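From: Hideaki Kobori
To: Darstead play library list
Date: 23/01/2022
Subject: Re: Play kitchen sets – pans, handles and what goes in them

> We are re-doing the cookery boxes at Olton and I would like one
> specification for both sites if we can manage it. Three questions.
> First, real metal pans or the wooden ones? The wooden ones look
> nicer on the shelf but two have split along the base. Second, do the
> toy vegetables have to fit inside the pan with the lid on? Ours don't,
> and the lids have wandered off in any case. Third, what are you doing
> about handles? A parent at the June session thought the wire sort
> might pinch fingers. Budget is small but not nil.

Taking these in order.

1. Metal, in my view. We changed over at Selledton before the last stocktake and I would not go back. A small stainless pot goes through the dishwasher at the end of the day along with the cups, whereas the painted wood has to be wiped by hand and left on a rack overnight. The drawback is noise. On a hard floor a dropped pot is very loud, and we moved the kitchen corner on to carpet tiles within the first month. A dent in the wall is harmless. A dent in the rim is a different matter, as the metal can crease and leave an edge, so run a thumb round every rim when the box comes back and withdraw anything you can feel. Plain rolled rims stand up to this better than cut ones. I would make that a firm requirement in the specification and leave the exact diameter open.

2. I would drop the lid requirement. What matters in use is that a child can get the item in and out without tipping the pan over. Our working rule is that the largest vegetable in the box should go in on its own and still leave room for fingers down one side. The potato is the one to test with, being the bulkiest thing we stock apart from the cabbage, and the cabbage belongs in the basket anyway. Long items (carrot, leek) can stand up out of the pan and cause no trouble.

The mixed bags from Hayashi vary a good deal from one delivery to the next, so please measure what you have before ordering pans to suit. Stock code 1317 is the older bag and 1524 is the newer one. The potato in 1524 is shorter and fatter. If your box has one of each, test with the fatter.

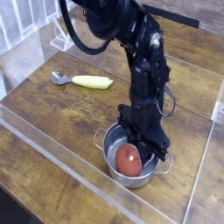

Spoons should be chosen along with the pan. One that is too long for a shallow pot will lever itself out when let go, and the younger ones then hold it down with the other hand and cannot steady the pot. I look for a spoon that will lie in the pot without falling out, and failing that one with a light handle. Most of ours come from ordinary kitchen shops, not toy suppliers.

3. Handles. I looked through the incident book and have no pinched fingers recorded against wire handles, though we have only had them in circulation for two seasons. The check I do is simple: hold the pot by the body and try to rock each handle. If it moves where it joins the wall, the pot comes out of the box. Short loops either side are preferable to one long handle for this age group, as the pot is lifted level and a long handle over the edge of a table gets caught by sleeves. Bucket-type handles that swing right over I would avoid – those do close on the fingers.

On storage, please do not nest the pots with vegetables inside them. It saves a shelf, but the paint marks the metal and the mark does not wash off. We keep pots in one tray and food in another, with the spoons on top of the pots. The box label lists both trays. Box 618 is the one to borrow if you want to see the arrangement before committing yourselves; it is due back from loan shortly and I can hold it for Olton.

I have not costed any of this. If someone has the last Hayashi price list, could they send it to me directly, as the copy in the shared folder is missing its second page. The order form for Darstead is still 1955 and has not changed, whatever the note on the cupboard door says.

One question back to the list: has anyone found a way of marking metal pots with the box number that survives the dishwasher? Paint pen lasts a few weeks. Engraving works but leaves a burr, and I would sooner not introduce an edge on something I have just been checking for edges.

Hideaki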